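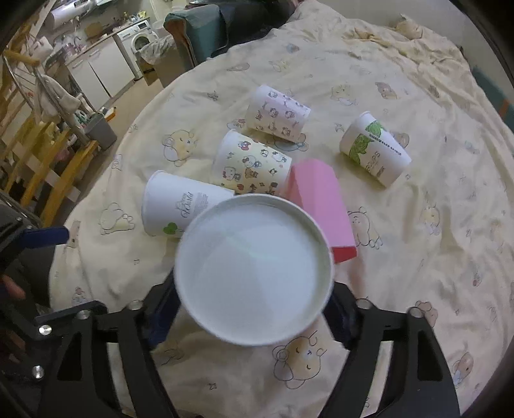
Hapeta Drawing Marathon Moves to Fixed Daily Prompts

The Hapeta ink drawing marathon will run this August with a fixed list of daily prompts, replacing the open format used in previous years. The rules were published on Sat 22 April by organizer Mereana Merrick, and entries open the same day on the event's website.

Participants will complete one drawing per day for 28 consecutive days and post each one before midnight local time. A missed day may be made up within the following 24 hours. A second missed day moves the entrant to the unranked gallery, where work stays visible but is not considered for the printed collection.

Last year's edition received 966 drawings. According to Merrick, the main difficulty was sorting. "Without a shared subject, two drawings posted on the same day had no relation to each other," she said. "The jury spent more time on grouping than on looking."

The prompt list was written by illustrator Faustino Ochoa and consists of single nouns. Entrants may interpret a prompt freely, but the word must be given in the caption along with the day number. Posts without both items will not be indexed by the gallery software.

Materials are limited to black ink and one additional color. Dip pens, brushes, technical pens and fiber-tip markers are all accepted. Pencil underdrawing is allowed if it is erased before scanning. Digital ink is placed in a separate section, also new this year, with its own jury member, Bevan Harawira.

Paper may be any size up to 14 inches on the long side. Scans should be saved at 300 dots per inch in grayscale or full color. Phone photographs are accepted for daily posting, but drawings selected for print must be rescanned or mailed to the Sudeck studio in Flatville, which is handling production. Return postage is paid by the studio for addresses within the country only.

The printed collection will include 17 artists, each with a double page. Selection will be made by Ochoa, Harawira and printmaker Ngaio Kereama. Artists keep all rights to their work and receive two copies of the book.

A themed series by one entrant, such as a full month of birds or stage performers, remains eligible provided each drawing also answers the prompt for its day.

Entry is free. The prompt list will be sent by email to registered participants one week before the first drawing is due. Questions about the digital section should be marked as such in the subject line.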